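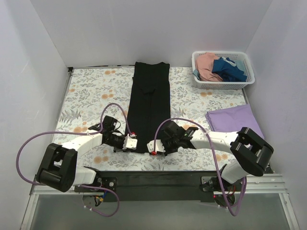
Date: 2025-05-18
Subject: Re: Sterkenell live set, corrections to the discography page

> The page lists the Sterkenell live album as a December release with
> 1,000 copies pressed. My copy is hand-numbered 1,888, so one of those
> has to be wrong. Also, is the singer on side 2 the same one who did
> the Eichhorn sessions? The sleeve gives no credits for that side.

The pressing figure on the page is for the first run only. There was a second run on the same label, Livley, and they kept the numbering going from where the first one stopped. Anything over 1,000 is from the second run. I have changed the entry to say so. I don't have a total for both runs, so I left that blank.

The December date is right for the first run. If your sleeve has a date on the spine, please send it and I'll add it for the second.

On the singer: yes, same voice, as far as I can tell. The Bendberg concert program lists her for the second half of the evening, and side 2 was taken from that half. The program doesn't give song titles, though, so I have marked the credit as "probable" until someone finds a better source. The two duets are still uncredited for the male part.

One more fix while I was in there. The catalog number for the Eichhorn single was given as 736. It should be 763. The wrong number was copied into the singles list and the label index, and I have corrected both. If you keep your own spreadsheet based on ours, check that row.

Still missing: the running time of the last track on side 1. The label and the sleeve disagree by almost a minute. Could someone with a clean copy time it and post the result to the list? Please say which run your copy is from.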